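Taping a Grid on a Tabletop With Painter's Tape (and Getting It Off Again)

December 5, 2018
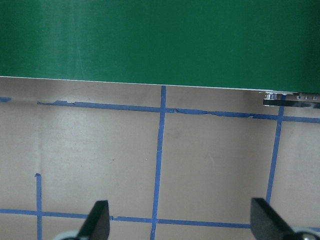
Quick one today. Got asked how to lay out a tape grid on a table for sorting, so I'm typing this up between other things. Works for beads, puzzle pieces, hardware, seed packets, whatever you've got too much of. I did my first one in September to sort a mixed lot of buttons and have been redoing it ever since.

What you need

Painter's tape, blue, the medium stick kind. I use Fendov, the 70 yard roll, cheap and fine. Not masking tape. Masking tape left goo on my old table that I never fully got off.
A long straightedge. Yardstick is OK.
Pencil, soft.
Utility knife or good scissors.
Damp rag, dry rag.

Clean the table first

Wipe it. Dry it. Wait a bit and then wipe it dry again. Crumbs under tape = bumps, and bumps are where it starts to peel. If the table has a waxy finish the tape won't hold for long, so test a short peice in a corner overnight.

Mark your squares

Pick one edge of the table as your boss edge. Measure everything from that edge, all of it. Do not measure from the last strip you put down — small errors pile up and by the far side you're way off.

I go with 12 inch squares on the big table. Smaller for beads. Tiny pencil ticks along two opposite sides, then the same on the other two. Ticks only, no long lines, you'll just have to erase them.

Lay the tape

Do the middle strips first. One across, one down. They cross at the center and everything else gets lined up to those two.

Stick one end down at the tick. Pull the roll out past the far tick, holding the tape just above the table, snug but not stretched. Stretched tape creeps back and lifts at the ends. Look down the length of it, line it up, lower it, press from the middle out with the side of your thumb.

Cut the end, don't tear it. Torn ends go ragged and then sleeves catch on them. Yes I still tear it half the time.

Then the rest of the strips in one direction, then the rest in the other. All the crosswise ones go on top, so when you pull it up later you know which set comes off first.

Rub down every crossing hard. Back of a spoon is good for this. Crossings are where it lets go.

Check for square

Measure corner to corner both ways on a square or two. Numbers match, you're good. If they dont, peel the worse strip and redo it with fresh tape. Re-stuck tape never really holds.

For sorting it doesn't have to be perfect. Mine slope a little. Buttons don't care.

Fixing bad spots

Frayed bit in the middle of a strip: cut straight across on both sides of the damage, lift out the bad part, patch with new tape overlapping a half inch each side. Don't lay new tape over a lifted edge, it'll just lift together. A gap near the end of a line I leave alone unless small stuff is going to roll across it.

Want labels? Write on the tape with a marker BEFORE you stick it down. Ink soaks through at the edges sometimes. I had a brown dot on my table for a month.

Taking it up

Slow. Fold it back on itself nearly flat and pull at a low angle. Top layer first. If it starts tearing into skinny strips, stop and start from the other end. Warm it with a hair dryer on low if it's been down a long time.

Leftover sticky: a little cooking oil on a rag, let it sit, wipe, then dish soap and water. On bare wood skip the oil.

I pull mine and start over every couple of months. Tray dividers are next, when I get to it.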